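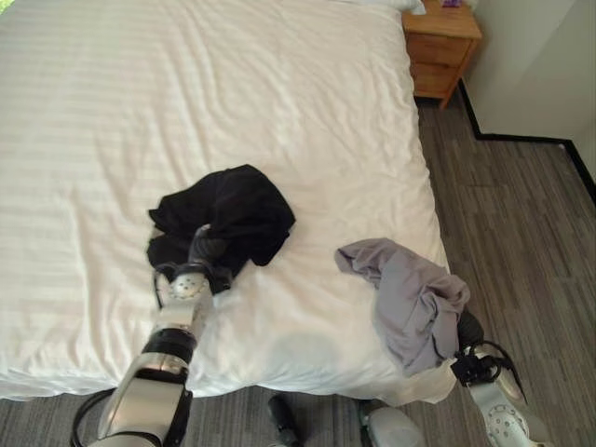 Ondarel adds striped-weave flat sheet to Olter bedding line

24th November

Ondarel today announced the Olter flat sheet in a subtle striped weave, available to hotels, rental operators and retail customers from December. The sheet is offered in white and in cream.

The fabric is 100 percent cotton. The stripe is formed in the weave and uses no dye or printed pattern. Bands of brighter and duller yarn alternate across the cloth and show most clearly when light falls from the side. Ondarel specifies a maximum wash temperature of 65 degrees Celsius and a medium tumble dry.

Olter sheets are cut long enough to drop over the edge of the mattress on the sides and at the foot. The hem may be left hanging or tucked. The sheet is sold without elastic and fits mattresses in 3 widths.

"Most of the questions we get concern creasing," said Embla Åberg, product manager for bedding at Ondarel. "A cotton sheet will show long wrinkles where it has been pulled from one side only. We recommend that staff clear the bed of clothing, pull from both sides and then set the foot."

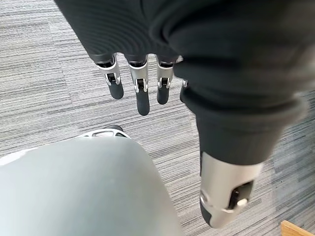 The printed care sheet packed with each set covers the same steps. Dark garments should be taken off the bed before the sheet is stripped and washed in a separate load. Fabric softener is not recommended, as residue dulls the stripe. Sheets should be folded along the stripe and stored flat.

Matching pillowcases will be sold under the Frade name in packs of 4. Existing Frade pillowcases in plain weave remain in the catalog.

Orders placed before the end of December will ship from the Bromano warehouse. Fabric swatches and the full size table are available to trade customers on request from the Ondarel sales office.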